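Plenitz 4 사용기: 고용 통계 계절조정과 노동시장 지표 정리용 데스크톱 도구

작성: Grímur Ragnarsson
분류: 노동시장, 고용통계, 소프트웨어

고용률과 실업률 시계열을 매달 갱신하는 업무에 Plenitz를 한 분기 넘게 사용했다. 제작사는 Kvaran이고, 같은 회사의 설문 집계 도구 Cludo와 데이터 파일을 공유한다. 이 글은 5월에 배포된 판을 기준으로 한다. 비교 대상은 그전까지 쓰던 스프레드시트와 자체 스크립트 조합이다.

시험에 사용한 자료는 월별 시계열 37개다. 연령대별 취업자 수, 산업별 취업자 수, 시간제 비중, 구직기간별 실업자 수가 포함되며 시작 시점은 모두 2000년 1월로 맞추었다. 원자료는 가구조사 결과이고 표본 개편에 따른 단층이 두 군데 있다.

불러오기와 전처리

CSV와 고정폭 텍스트를 읽는다. 날짜 열은 자동으로 인식하지만 "연도-분기" 표기는 직접 지정해야 한다. 결측월은 경고 목록에 올라가고 임의로 채워지지 않는다. 보간을 기본값으로 켜 두는 도구가 많은데, 경활률처럼 변동 폭이 작은 계열에서는 보간값 하나가 추세 판단을 바꾸기도 하므로 이 설정은 적절하다.

단층 처리는 수준 이동과 기울기 변화를 따로 지정하게 되어 있다. 표본 개편 시점을 한 번 등록하면 같은 조사에서 나온 모든 계열에 적용된다. 다만 적용에서 제외할 계열을 고르는 창에 검색 기능이 없어 목록을 손으로 내려야 한다.

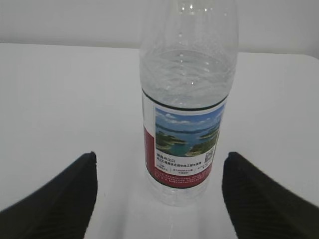 인구 가중치 개편은 별도 문제다. 인구추계가 바뀌면 과거 취업자 수 전체가 소급 수정되는데, Plenitz는 수정 전 계열을 자동으로 보존하지 않는다. 덮어쓰기 전에 판본 저장을 수동으로 눌러야 한다. 이 단계를 한 번 빠뜨려 개편 전 고용률을 원자료에서 다시 계산했다.

계절조정

모형 선택은 자동과 수동이 모두 된다. 명절 효과는 음력 기준 사용자 달력을 넣을 수 있고, 명절 전후의 영향 일수를 7일까지 설정할 수 있다. 건설업과 숙박음식업에서는 달력을 넣은 쪽의 잔차가 뚜렷이 작았다. 제조업은 차이가 거의 없었다.

전체 계열의 조정에는 사무용 노트북에서 22초가 걸렸다. 자체 스크립트보다 느리지만 월 1회 작업에서는 의미 있는 차이가 아니다.

직접조정과 간접조정의 결과를 나란히 보여 주는 표는 이 제품에서 가장 쓸모 있었다. 실업률을 그대로 조정한 값과, 취업자와 실업자를 각각 조정한 뒤 계산한 값은 소수점 첫째 자리에서 갈리는 달이 있다. 보도자료에 어느 쪽을 쓸지는 사용자가 정할 일이나, 차이가 난 달을 표시해 주는 것만으로 검토 시간이 줄었다.

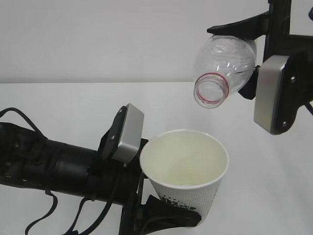 지표와 출력

기본 제공 지표는 고용률, 실업률, 경제활동참가율, 확장실업률이다. 사용자 정의 지표는 수식 창에서 만든다. 경기침체 이후의 회복을 평가할 때 취업자 수의 절대 수준만 보면 생산가능인구 증가분이 가려지므로, 인구 증가를 반영한 고용 격차 지표를 따로 만들어 썼다. 수식은 세 줄이면 되었고 계산 결과도 스크립트와 일치했다.

그래프는 선, 막대, 면적의 세 종류다. 침체기 음영은 시작월과 종료월을 직접 입력한다. 축 눈금의 글꼴 크기를 계열별로 저장하지 못하고, 벡터 형식으로 내보내면 한글 범례의 자간이 벌어진다. 비트맵 출력에서는 이 문제가 나타나지 않았다.
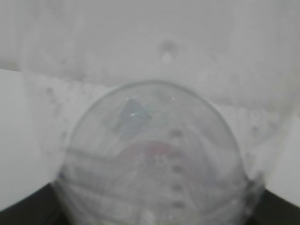 표 출력은 그래프보다 안정적이다. 전월비, 전년동월비, 3개월 이동평균을 한 표에 배치할 수 있고 잠정치에는 별도 기호가 붙는다. 같은 부서의 Sólveig Hallgrímsson은 지역별 표를 맡고 있는데, 시군 단위에서는 표본오차 열을 함께 넣을 수 없다는 점을 가장 큰 결함으로 꼽았다. 표준오차를 별도 계열로 불러와 붙이는 우회 방법은 있다. 계열 수가 두 배가 되므로 권하지는 않는다.

협업과 기록

작업 이력은 프로젝트 파일 안에 남고, 모형 설정을 바꾼 시점과 변경 전 값이 기록된다. 여러 사람이 동시에 편집할 수는 없다. Zirnlow 서버를 쓰면 잠금 방식으로 공유가 되지만 잠금 해제가 늦어 파일을 닫고 몇 분 뒤에야 다른 자리에서 열리는 경우가 있었다.

장점
- 결측과 단층을 임의로 처리하지 않음
- 음력 명절 달력 지원
- 직접조정과 간접조정 비교표

단점
- 소급 수정 전 판본의 자동 보존 없음
- 표본오차 열 미지원
- 벡터 출력의 한글 자간 오류

월별 고용동향을 정기적으로 내는 부서라면 도입을 검토할 만하다. 지역 통계가 주 업무이거나 표본오차 병기가 의무인 경우에는 현재 판으로 부족하다. 당분간 전국 계열은 Plenitz로, 시군 계열은 기존 스크립트로 처리할 예정이다.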